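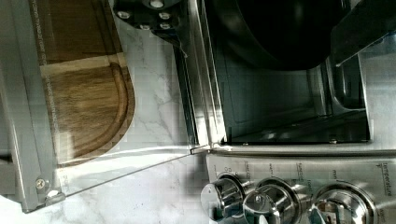
Fellgate Countertop Arm

Rundau / Kitchen and Light Shop / Fellgate

Item no. 542
Availability: rental only, from our Plivthorpe workshop
Last updated: Jun 13, 2023

Overview

Fellgate is a single arm and gripper for simple handling jobs at a kitchen counter or a small workbench. It picks things up, carries them a short distance and sets them down. It can open and close some appliance doors. It is rented with the controller, the teaching software and a setup visit.

Most people who call us want to know if it can take over the kitchen. It can't yet. It does a short list of chores well enough to be worth testing, it does a second list slowly and with somebody standing by, and the rest it should not be asked to do. All three lists are below. Please read them before you ask for a quote.

Chores it does without help

Moving a dry, rigid item from one fixed spot to another. Mugs, jars with the lid on, cereal boxes and canisters are all fine once they have been taught.

Setting a cutting board back in its place.

Fetching a wooden spoon from an open crock, as long as the handles are not crowded together.

Chores it does with somebody standing by

Putting a small pan into a toaster oven, and taking it out again. The oven has to be cold for the teaching session. Drop-down doors take longer to learn than the pan does, and a glass door is harder for the cameras than a solid one. In our last run of trials at Plivthorpe, 73 percent of pan placements were finished without a person stepping in. The misses were mostly pans that caught on the rack or the side of the opening.

Turning round appliance knobs. The gripper can turn a knob, but it does not read the dial reliably. Check the setting yourself before the oven is used.

Folding a dish towel in half. Results vary with the towel.

Chores it does not do

Cutting, peeling or anything else with a blade. Carrying hot food or hot oil. Washing dishes. Wiping up spills. Handling glassware with thin stems. Lifting anything from the floor.

We get asked about dishes more than anything else on this page. A wet plate in a full sink is still a poor job for this arm, and we don't offer it even as a trial.

Setting up your counter

You don't need a bare counter. The arm is meant to work among the things people keep out, and we would rather teach it in the kitchen you have than in one that was cleared for the visit. Leave the toaster, the canisters and the paper towels where they normally live.

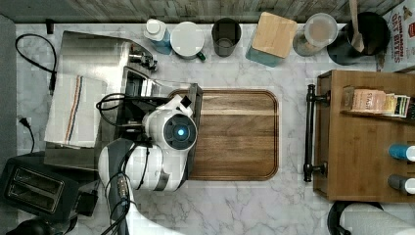

What matters more is that things stay put between sessions. If the oven is shifted even a little after teaching, run the position check before starting work. Power cords should be kept out of the arm's path, and towels should not hang where the gripper has to pass. Glossy steel and strong overhead light can confuse the cameras. Turning off one light is often enough to fix it.

Stone, wood and laminate counters are all suitable. Tell us the material when you book so that we bring the right mount.

Teaching a new chore

You guide the arm through the job by hand while the software records it. A simple move from one spot to another needs 5 good passes. Doors, racks and anything soft need a good deal more, and we may ask you to send us the recordings so we can tune them here. Taught chores are saved to the controller and can be copied to a second arm of the same model.

Small shops

Most of our shop customers use Fellgate for loading parts into a fixture or moving them between trays. Fixed positions suit it, and the results are steadier than in a kitchen. It is slower than a person at nearly all of these jobs. If speed is what you need, look at the fixed pick-and-place units in our shop catalog instead.

Included in the rental

Arm with gripper
Controller and power supply
2 sets of gripper pads
Counter mount
Teaching software and one setup visit

Not included

Replacement pads after the first sets wear out, extra setup visits, and any change to your own appliances. We do not modify ovens or remove doors.

Software updates

The January update improved how the arm finds the edge of an opening and added the position check. Controllers rented before then can be updated over a network connection at no charge.

Booking

Use the rental form and list the chores you have in mind, in the order you care about them. Photos of the counter help, with the appliance doors open and closed. If a chore is on the last list we will tell you so and will not book the visit for it.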